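Robotics Club: manipulation group, progress since July

The manipulation group has moved from single-object pick and place to sorting mugs by orientation. The task is simple to state. A number of mugs are put down on the cloth in any pose, and the arm has to bring them one at a time to the tray and leave each one upside down. There is no fixed order and the mugs do not have to be evenly spaced.

Work is being done on the Stilton bench, which keeps its two arms and its aluminium rails from last year. The Eden bench is still in use by the line-following group and will not be free until their entry is finished.

Recording began in the second week of term. The set now holds 437 complete runs, of which 129 were rejected on review. Most rejections came from two faults. In the first, the operator moved the leader arm faster than the follower could track, and the two drifted apart before the grasp. In the second, the gripper closed on a handle at a shallow angle and the mug turned in the fingers on the way up. Runs of the second kind are being kept in a separate folder, as they may be of use later for training recovery moves. Please do not delete them.

The patterned tablecloth stays on for all recordings. Models trained on the plain grey mat did well on the mat and badly on anything else, and the leaves and buds in the print give the wrist camera something to cope with. Anyone who changes the cloth for washing should put it back with the long side against the rail and note the change in the log.

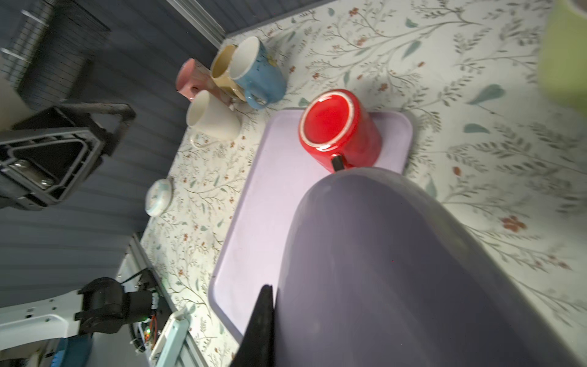 Wrist camera view on the Stilton bench, with the red mug upside down on the tray and other mugs towards the back of the table.

Mugs lying on their sides remain the hardest case. An upright mug can be taken by the rim from above, and the approach is much the same each time. A mug on its side has to be taken according to where its opening and handle point, and the present model often picks the wrong side when the mouth faces away from the camera. Mugs that touch one another are the next hardest. The planned change is to add more runs that start with a close group, and to have the operator part the group before lifting anything.

Training is done overnight on the Nenero machine. The last model was trained for 3000 steps as a check on the data loader, and its results should not be compared with the earlier full runs. A longer job is queued. Members who need the machine for coursework should write their name on the sheet by the door before six in the evening.

Two changes have been made to the software. The Jang logger now writes joint positions and camera frames to one file with a shared clock, so the old alignment script is no longer needed. Files made before the change can still be read, but they must be converted first. The converter is in the tools folder and takes the input folder as its only argument. The gripper limit has also been lowered in the settings file. Leave it at the new value, including for tests without a mug.

The group will show the task at the open evening on 5th October. Places on the recording rota are open to all members who have done the bench safety session. Each slot is an hour long and needs two people, one on the leader arm and one to reset the table and keep the log. The rota is pinned up in room 738, and spare log sheets are in the drawer under the Stilton bench.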